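Best way to store tea bags: original boxes, tins or a wooden chest?

Forum: Kitchen & Pantry > Storage and Organizing

pantrymoth_no
Okay, I need some opinions from people who care about this kind of thing as much as I do (my husband does not). We moved in September and the new kitchen has one narrow cupboard over the kettle, and I have been keeping my tea in the cardboard boxes it came in, which means there are boxes stacked on boxes and I can never reach the chamomile without the whole pile coming down on my head. I'm thinking of getting one of those wooden boxes with a clear lid so I can see what I've got. Does anybody have one and like it? Does the tea go stale in there? I drink mostly the individually wrapped kind, plus a few loose ones a friend brings me.

Gemeo
Welcome to the club! I have had a wooden box for years and I love it, and the lid you can see through is half of the reason. My mother kept hers in a solid one and you had to open it to find out you were out of peppermint, usually with company already sitting down. If your bags come in their own sealed wrappers I wouldn't worry one bit about staleness. The loose ones are another story, I'd keep those in a jar with a good lid and put them well away from the stove.

hornetti_anna
I'm going to be the grump and say tins. Wood holds on to smells. I had a pine box that I used for everything, including a smoky tea my brother likes, and within a month my vanilla rooibos tasted like a campfire. I aired that box out on the porch all summer and it never really recovered. It has buttons in it now.

Gemeo
Oh no, the smoky ones have to live alone, Anna! I keep mine in a screw-top jar in a different cupboard altogether. But I take your point, if somebody drinks a lot of strong teas without wrappers then the wood will pick it up.

hornetti_anna
Fair enough. I still think a box is a thing for company and a tin is a thing for every day.

lirkis_kitchen
How many bags do you keep at a time? That would decide it for me. A box that holds 60 or so is plenty for two people, and anything bigger just turns into a place where old tea goes to hide. I cleaned out my aunt's pantry last year and she had a huge chest, beautiful thing, and I am pretty sure a few of the bags at the bottom were older than my kids. We drank some anyway. They tasted like hot water that had once met a lemon.

pantrymoth_no
Ha! Probably around 30 on a normal week, more in winter. I do tend to buy a new kind before finishing the old one, so I suppose hiding places are a real danger for me.

Wallner
Do look at the hinges before you buy. I had a cheap one where the lid wouldn't stay up by itself, so every morning I was holding it with one hand and fishing around with the other, half asleep, and it came down on my knuckles more than once. A lid that leans back and stays there is worth paying a bit extra for. Also, ask whether the dividers come out. Some wrappers are wider than the slots and you end up bending every single one to get it in, and by the third week you've quit bothering and you just drop things in wherever they land.

marlies_p
Hello everyone, Marlies Plattner here, I usually just read along in the bread section but this one is close to my heart! I'm firmly for the wooden box, and I'm also firmly against dividers, so I expect to get some letters. I used to sort everything. Greens on the left, herbals in the middle, blacks on the right, and I'd get quite cross when visitors put things back in the wrong place. Then I gave up on it and let things go in as they like, and I have to say the box gets used far more than it ever did. People rummage. My neighbor came by for a cup at four and stayed until supper, mostly because she kept finding kinds she wanted to try.

The light wood is nice on a table too, it doesn't look like something that ought to be in a cupboard, so it simply stays out and I don't need the shelf.

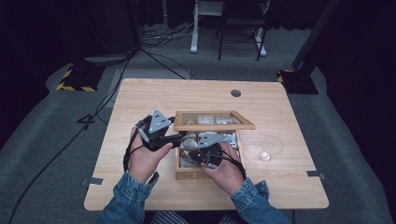

Lid up, a glass next to it, and not a divider to be seen in my lifetime if I can help it.

The only thing I'm strict about is crumpled bits. Anything that has come out of its wrapper, or looks squashed and sad, gets used first or goes on the compost. I go through it every few weeks with a cup beside me and it's a very pleasant job.

Wallner
Marlies, I'm sorry, but I could not live like that. I would lie awake. It is a pretty box though, and that lid is leaning back the way a lid should.

pantrymoth_no
Oh, I like that clear panel so much. And I hadn't even thought of leaving it on the table! I was so fixed on that awful cupboard. Do you wipe the lid with anything special? I have a feeling mine would be all fingerprints.

marlies_p
Just a soft cloth, a little damp, and then a dry one. Don't spray anything on it while it's open or your tea will taste of the spray. (Ask me how I know. It was an expensive Darjeeling, too.)

hornetti_anna
I'll admit it looks friendly. But on the table it'll be getting daylight through that lid, and light isn't good for tea. My tins don't have that problem.

Gemeo
For wrapped bags that get drunk up in a month I can't see it making a difference. For loose leaf I'd agree with you completely, which makes it the first time today.

lirkis_kitchen
If the sun does come in on your table, put a folded napkin over the lid during the day. It defeats the purpose a bit, but you only have to lift it when the kettle's on.

pantrymoth_no
Thank you all so much, this has been more help than I expected. I think I'll get a medium-sized one in a light wood with dividers that lift out, so I can try it both ways, and the loose teas are going in jars. Anna, I do have one tin already, so I'll put the Earl Grey in that and report back on whether it's any better.

hornetti_anna
It will be. Give it a month, and keep the lid on tight.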